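Do reinvested fund distributions change my cost basis, and which records should I keep?
Investor Community Help — Funds and Taxable Accounts 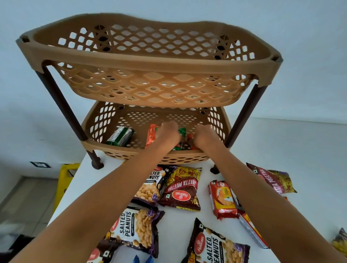 A two-tier storage rack on a white tabletop.

Posted by Vandana Malhotra

I hold shares in a mutual fund, the Drenness Energy Income Fund, in an ordinary taxable account in the United States. It is not a retirement account of any kind. I made one purchase of 700 shares several years ago and chose at that time to have all distributions reinvested. I have added no money of my own after that first purchase.

I now intend to sell part of the holding to pay for a roof repair. My statement shows a cost basis that is noticeably higher than the amount I first paid, and the number of shares has grown by 124. My brother-in-law is of the opinion that the basis should be the original purchase price and nothing else, and that the brokerage has made an error in my favor which the tax authorities will sooner or later correct.

I would be grateful for guidance on the following points. Is the higher figure correct? If I sell only part of the holding, may I choose which shares are sold? The account was moved from another brokerage, Iltent, in May of last year, and a few of the older lots were marked "basis not reported" after the move. Does that mark mean that I owe tax on the full sale amount for those lots?

I have kept most of the annual statements, although not the monthly ones. I have the tax forms for every year.

Posted by Petronella Oosthuizen

The higher figure is very likely correct, and your brother-in-law is mistaken on this point. When a fund pays a distribution in a taxable account, the taxable portion is generally reported to you for that year whether you take it in cash or have it reinvested. If it is reinvested, the amount is treated as a new purchase of shares at the price on the reinvestment date. Each such purchase adds to your total basis. If you were to leave those amounts out, you would be taxed on the same money a second time when you sold.

A simple case may make this clear. Suppose an investor buys shares for $1,000 and the fund later pays a taxable dividend of $50, which is reinvested. The investor reports the $50 as income for that year. The basis of the whole holding is then $1,050. If everything is sold for $1,100, the gain is $50 and not $100.

There is one caution that applies to energy and income funds in particular. Part of a distribution may be classified as a return of capital, also called a nondividend distribution. It appears in its own box on Form 1099-DIV. A return of capital is generally not taxed when received, but it reduces the basis of the shares on which it was paid. When that same payment is reinvested, the new shares still have a basis equal to the amount reinvested, while the older shares are reduced. Please look through your tax forms for each year and note whether that box contains an amount. Funds sometimes issue corrected forms after the first mailing, and the corrected version is the one to use.

With regard to selling part of the holding, a brokerage will usually offer more than one method:

Average cost. The total basis is divided by the number of shares. This is available for mutual fund shares and is the default at many firms.

First in, first out. The oldest shares are treated as sold first.

Specific identification. You name the lots to be sold, and the instruction must be given no later than the settlement of the sale.

You should check which method is on file before you place the order. A change from average cost to another method may apply only to shares bought after the change if you have already sold shares under average cost. You have not said whether there were earlier sales, and this matters.

Remember also that each reinvested lot has its own holding period. Lots held for one year or less produce short-term gain or loss, even though the first purchase was made long ago. If you sell at a loss, a reinvestment within 30 days before or after the sale may bring the wash sale rule into effect for part of that loss. Some investors switch distributions to cash for a time for this reason. It can be switched back later.

Posted by Sushil Sengar

Agree with the above. I would just use average cost and accept whatever figure the brokerage prints on the form. I have done so for 13 years with a Tiwari bond fund and have received no letters. Turn off reinvestment before you sell, or you may be left with a small fraction of a share to clean up afterward.

Posted by Béla Fodor

The two replies above do not address the question of the transferred lots, so I shall confine myself to that.

The words "basis not reported" do not mean that the basis is zero. They mean that the brokerage will not send a basis figure to the Internal Revenue Service for those shares. Most often this is because the shares were acquired before the reporting rules took effect, which for mutual funds was the start of 2012. It can also happen that the sending firm did not supply complete records at the time of transfer. In either case the duty to report the correct basis falls on the taxpayer. If you leave the basis blank on your return, you may be treated as though the whole of the proceeds were gain.

I went through this when an account of mine was moved to Plondel. There were 19 lots without a figure. The procedure that worked was as follows.

First, write to the former brokerage and request the transaction history for the fund, with dates, share amounts and prices. Ask for it in writing and keep the reply. Older records are not always available online but may be supplied on request.

Second, if the brokerage cannot help, contact the fund company. It can often supply its distribution history, with the reinvestment price for each payment date.

Third, compare the result with your annual statements. Year-end statements commonly list all reinvestments for the year, in which case the missing monthly statements will not be of great concern.

Fourth, send the completed figures to your present brokerage. Some firms will enter them for display purposes. They will still be marked as not reported, and you will still need to enter the basis yourself on Form 8949, in the section for transactions where basis was not reported.

My own request took about three weeks to be answered. I would advise making yours before you sell.

As to records, keep the purchase confirmation, the year-end statements and the Forms 1099-DIV for as long as you own any of the shares, and after the final sale for at least three years from the date you file the return that reports it. Should your forms show a return of capital in several of the years, it would be reasonable to pay a tax preparer to review the calculation once.

Posted by Vandana Malhotra

I thank all three of you. There were no earlier sales. I have found an amount in the nondividend box for two of the years, and I have written to Iltent for the transaction history. I will hold the order until the reply has arrived.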